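Programs > Home Assistance > Demonstration Collection > Progress Reports

Progress Report to the Funder: Teaching Household Cloth Handling by Demonstration

Reading time: 4 minutes

1. Purpose of this report

The Bonville program was funded to find out whether a two-armed robot can learn common bedroom tasks from demonstrations given by people in their own homes. This report covers the second collection period, which closed in November. It sets out what was collected, what was rejected, how the money set aside for equipment was used, and what we propose for the remaining period.

2. Status against the agreed plan

The plan called for 2000 accepted demonstrations of cloth handling by the close of the period. That number has been met. A further 490 demonstrations were recorded and rejected at review. They have been kept in a separate archive and may be of use later for teaching the system to recognize a failed attempt.

The tasks covered were laying a garment flat, folding a garment, and stacking folded items. The first two are well represented. Stacking is behind, and the shortfall has been moved into the next period with the agreement of the program office.

Collection by remote control continued at the Trandis site, where an operator drives the robot's arms from a separate station. Remote sessions give us clean joint records, but they are slow, and operators reported that thin fabric was hard to judge through the video link. For this reason the larger part of the work was again done with the hand-held tools. The person giving the demonstration holds one gripper in each hand and does the task directly, and the movement of the tools is recorded for later transfer to the robot.

3. Reasons for rejection

The most common reason was loss of position tracking. This happened mainly when a demonstrator turned away from the bed or brought the two tools very close together. The second was hand contact: a demonstrator let go of a tool and straightened the cloth with bare fingers. Such a recording cannot be used, as the robot has no equal movement to copy.

A smaller group was rejected because the task ended early. The written instructions did not say clearly when a garment counted as flat. The wording was revised partway through the period and now asks the demonstrator to move both grippers back from the cloth and hold still before ending the recording. Rejections of this type fell afterward.

4. Equipment

Fingertip pads remain the part most often replaced. The Jerkance pads supplied at the start of the program lost their grip on smooth cotton sooner than expected, and 3 sets were withdrawn. Replacement pads of a softer grade were bought within the existing budget line. No change to the equipment total is requested.

Two tools were returned to the workshop with play in the finger joints. Both were repaired and checked against the reference tool before going back into use. A joint check is now part of the setup at the start of each home visit.

5. Conditions in the home

The funder asked at the last review whether collection was taking place in rooms as people keep them. Demonstrators are told not to clear the room or change the bedding beforehand. Patterned sheets, folded quilts and personal items have been left in place, and lighting is whatever the home provides. Dark clothing on a patterned sheet is now a regular part of the set, which was not the case in the first period.
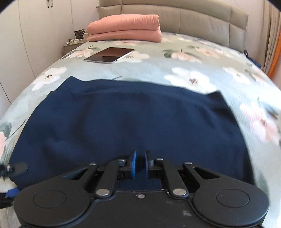 Mazandarani, commenting on the draft of this report, asked whether demonstrators were moving more slowly than they would without the tools, and whether the robot would then learn to be slow as well. The comment also noted that a person folding by hand often shakes the cloth once to settle it, and that no such movement is described in the task instructions.

Both points are accepted. Demonstrators do work more slowly with the tools, most of all in their first sessions. Playback speed can be raised in training within limits, and we will report on this at the next review. A shaking movement has not been ruled out, but it places a heavy load on the tracking and will first be tried at Trandis under remote control.

6. Next period

Work will center on stacking and on garments with sleeves. We ask the funder to approve the transfer of 2 tools from Trandis to home collection, where demand for them is higher. The revised instructions will be sent with the next quarterly statement, together with the full table of rejections by cause.

Related items
Bonville Program: Report on the First Collection Period
Instructions for Home Demonstrators, Revised
Trandis Site: Remote Operation Schedule
Fingertip Pad Replacement Record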